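# Twenty-three kilos, two seasons

*January 2019*

Raimo Riihimäki has lived out of a single suitcase for most of his working life. He tunes and repairs church organs, and a job can keep him in a town for three weeks or three months. When we spoke he had just come back from Skidolside, where he spent December in a rented room over a bakery.
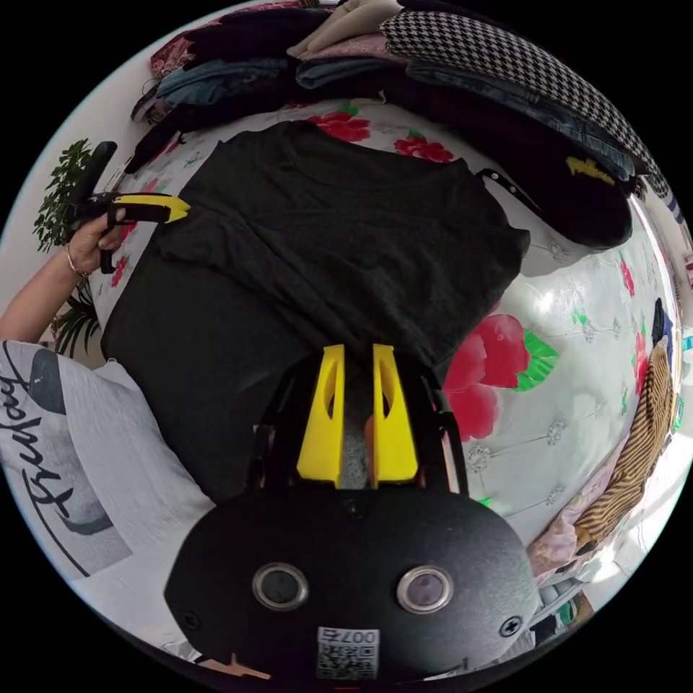
He started packing light after a bad trip early on, when he paid more in baggage fees than he earned in his first week. "I had four sweaters and a pair of dress shoes," he said. "I wore one sweater and never touched the shoes." The airline limit was 23 kilos, and his tools took up most of that. Clothes had to fit in whatever was left.

His rule now is that everything has to go with everything else. He buys dark T-shirts, two pairs of the same work pants, and one wool layer that he wears on the plane. He doesn't own anything that needs ironing. "If I have to think about it in the morning, I leave it at home the next time."

I asked about rolling, which most travel guides recommend. He doesn't do it. He folds shirts in thirds lengthwise and then in half, and stands them on edge in the case so he can see all of them at once. Rolling, he says, works for a weekend bag but wastes the corners of a hard case. Socks go in the shoes. The toiletries bag goes in last — he has had one shampoo bottle open on him and that was enough.

Laundry is the part people ask him about most. He washes every third night in the sink, with a small bar of plain soap, and rolls each piece in a towel before hanging it up. In a warm room a cotton shirt is ready by morning. In Skidolside it wasn't. "The heat went off at ten. I put on a damp shirt for a week and then I found the laundromat."

The suitcase itself is an old Odero with a replaced wheel. He has looked at newer ones, including a Bélanger that a colleague swears by, but he doesn't see the point while the zipper still runs. It has been on nearly 800 flights and ferries by his own log, a notebook he has kept since 2000.

What does he miss? A proper kitchen knife, mostly, and his own pillow. He tried bringing the pillow once, on a job in Gakia, and it took up half the case.

His next contract begins in the spring, and he hasn't packed for it. "That takes me twenty minutes," he said. "Finding the passport takes longer."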